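talk notes, Gendville library, parents evening. 2026-03-14

Slot is 13 min plus questions. Don't run over like in February.

**Open**

- hi, thanks for coming out, tea's at the back
- ask: who has a toy at home that's been opened once and never again? (hands, wait for them)
- my number last year: 194 things in the playroom. Counted because we were moving. Awful afternoon.

**Main point — fewer toys out, longer play**

When there's a mountain, kids dump it and walk off. When there's a small shelf they settle. Saw it in our toy lending group within a couple weeks, and I was the skeptic. Not a study, just us. Say that out loud, somebody always asks.

The rule we use: 7 things on the shelf, the rest in the closet. Swap when they get bored, not on a schedule. We tried a schedule. Kids didn't care, I got stressed.

Slow down here, people write this bit down.
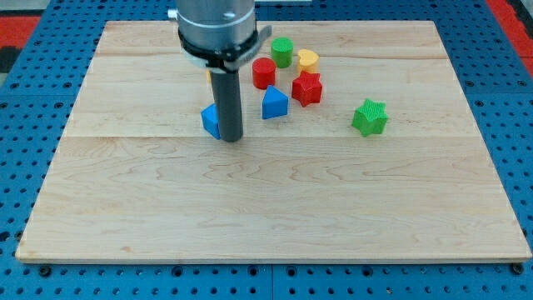 What goes on the shelf — one thing to build with, one to pretend with, one for the hands (dough, beads, lacing), a couple books, something noisy if you can stand it. Last spot is kid's choice, even if it's the ugly plastic thing from grandma. Specially then.

**Where it goes wrong**

- parents hide the favorite. Don't. Favorite stays out.
- siblings. Two ages, two shelves. Learned that teh hard way
- birthdays. Put half away the same evening, bring it out in a rainy month
- missing pieces. A puzzle with a hole in it is a fight waiting to happen. Zip bag, label, done

**Lending group plug (short!!)**

Started as one shelf at Cavo, the cafe by the bridge. Now we're in the back room of the Uçar bakery, 60 families signed up. You borrow for a month, bring it back wiped down. Late is fine, just text us.

Sign-up is on Clovo, link's on the handout. If you hate apps there's a paper sheet by the door — point at it.

Need: wooden train track, dress up stuff, jigsaws that are all there. Do NOT need: stuffed animals. Please. We have so many.

**If they ask**

- screens? Different talk. I don't have a good answer, we have a tablet too
- safe for babies? small parts go on the high shelf and the bag has a red tag, check before you take it home
- how long till it works? Depends on the kid. Mine sulked for days then built a zoo under the table

**Close**

Try one shelf tonight. Box up the rest, don't give anything away yet. Handouts on the chair by the door, grab two if your neighbor has kids. Remember to bring the remote back to the front desk.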